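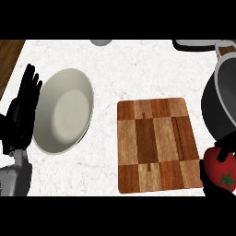 Open Day at the Uladis Kitchen Robotics Workshop, Elulcombe: Questions and Answers

We get the same questions each year in the weeks before the open day, so the answers are collected on this page. If yours is missing, use the contact form or ask at the desk when you arrive.

When is it?

The open day is in July. Doors open at 10 am and the last visitors are let in at 3.30 pm. The building closes at 5 pm. The exact date is printed on your ticket and on the booking page.

Do I need a ticket?

Yes. Tickets are free but there is a limit of 308 for the day, split between morning and afternoon. You can book up to four on one form. If you can't come, please cancel through the link in your confirmation message and the place goes back on the list.

Can I turn up without one?

You can, but you may have to wait. We let people in from the queue when ticket holders don't appear. Last year that worked for most people who came in the afternoon and for very few who came in the morning.

What will I see?

There are three parts to the visit. The first is the simulator room, where a two-handed robot works at a kitchen counter on screen. The second is the real kitchen, where the same kind of robot works at a real counter. The third is the workshop, where hands and forearms are on the bench with the covers off and you can ask the engineers about them.

You can do the parts in any order except the real kitchen, which runs to a timetable.

What does the robot do in the simulator?

Simple jobs with food and kitchenware. The scene used on the open day is a marble counter with a white bowl, a chequered wooden cutting board, a dark pot and a tomato. The robot has two black hands with separate fingers, and it sees the counter from above. Visitors choose from a short list of tasks, such as putting the tomato in the bowl, moving it to the board, or passing it from one hand to the other. The passing task is the hardest on the list and fails more often than the others.

Why is it a tomato?

It is round, so it rolls if it is put down badly. It also has a green top, which helps the team tell which way it has turned. We have used lemons, eggs and onions in other sessions. Eggs are only used in the simulator.

Is the simulator a film or is it running live?

It is live. The computer works out the contact between the fingers and the object as it goes, so two tries at the same task will not come out the same. There is a delay of a few seconds after you pick a task while the counter is set up again.

Can visitors control the robot?

In the simulator, yes. There are two stations, each with a pair of gloves that move the hands on screen. Turns last five minutes. Put your name on the sheet beside the station when you come in, as the list fills up by lunchtime.

In the real kitchen, no. The robot there is run by our staff and visitors stand behind the barrier.

Do the gloves fit children?

The small pair fits most children from the age of eight. Younger children can use the hand controller, which opens and closes one hand at a time. It is less accurate but easier to learn.

How long is the real kitchen demonstration?

Each one takes 20 minutes, including questions. They start on the hour from 11 am to 4 pm. There is room for 31 people at a time. Your ticket gives the start time of your demonstration, and we can't move you to another one on the day unless it has spaces.

Will the robot cook anything?

It won't. The hob in the real kitchen is disconnected for the open day. The robot picks up, carries, places and tips things, and it can put a lid on a pot. Heat and knives are part of a different project, which is not being shown.

How often does it drop things?

It depends on the task. Before last year's open day we ran the bowl task in the simulator 858 times with the settings visitors would be using, and put the results up on the wall as a chart, drops included. The chart will be on the wall again this year next to the newer results. Most of the drops come at the moment of lifting, when the fingers have closed too high on the tomato. A smaller number come when the hand lets go above the rim of the bowl and the tomato lands on the edge.

In the real kitchen you should expect to see at least one failed attempt during a demonstration. The staff will leave it to try again before stepping in.

Why use a simulator if you have the real robot?

Mostly for time and wear. A practice run in the real kitchen means putting everything back by hand, and the finger joints need replacing after heavy use. In the simulator the counter can be put back in an instant and the layout can be changed each time, with the board further over or the pot closer to the hand. Methods that do well there are then tried on the real counter. Some of them do badly, and working out why takes up a good part of our week. The engineers in the workshop are happy to talk about this at length.

Who makes the hands?

The hands are a Lukáč design with four fingers and a thumb. We fit our own wrist joint and our own fingertip pads. Two old sets will be out on a table for people to handle. They are heavier than they look, so please keep them over the table.

Are the robots dangerous?

The robot in the real kitchen moves slowly during demonstrations and stops if anyone crosses the barrier. There is also a stop button held by a member of staff at all times. Please keep bags and coats on your own side of the barrier, because those will stop it too and it takes several minutes to restart.

Is the visit suitable for young children?

Children of any age can come with an adult. The workshop has small parts and tools within reach, so under-fives need to be held or kept in a pushchair in that room. The simulator room is dark and can be loud when it is full.

Is the building accessible?

All three parts are on the ground floor and the doors are wide enough for wheelchairs. One simulator station has a desk that can be lowered. There is an accessible toilet next to the entrance. The 11 am demonstration is kept quieter, with a smaller group and the room lights left at one level. Choose "quiet session" when you book. A printed copy of the demonstrator's talk is available for anyone who would like to read along.

Can I take photographs?

Yes, in the simulator room and the real kitchen, without flash. Flash upsets the cameras above the counter. Please don't take pictures in the workshop, where some of the parts belong to partners.

How do I get there?

The workshop is at the end of Dorkley Lane in Elulcombe. The bus stops at the top of the lane and the walk down takes five minutes. There is no pavement on the last stretch, so keep to the right.

Is there parking?

There are two marked bays by the door for blue badge holders, which have to be booked. Everyone else should use the field car park at the top of the lane. It is free on the open day. If the field is waterlogged we will send a message to ticket holders on the morning with the other arrangements.

Is there food?

Tea, coffee and cakes are sold in the entrance hall until 4 pm, cash or card. You are welcome to bring your own lunch and eat it on the grass outside. No food or drink in the three demonstration areas, please.

Can I bring a school group?

Not on the open day itself. Schools can book a separate morning visit in term time for up to one class. The visit covers the same three parts and adds a short session in which pupils plan a task step by step and then watch the simulator try it. Write to us through the contact form with the age of the pupils and two or three possible weeks.

Do you take on students or trainees?

We take a small number of placement students each year. Someone from the team will be at the desk in the entrance hall from 1 pm to 3 pm to talk about this. Bring questions. You don't need to bring a CV.

What if a robot breaks down on the day?

If the real kitchen has to stop, demonstrations move to the large screen in the simulator room and keep the same start times. Your ticket is still valid and you don't need to do anything.

I left something behind. Who do I ask?

Lost items are kept at the entrance desk until the end of the following month. Describe the item on the contact form and we will reply when we have looked.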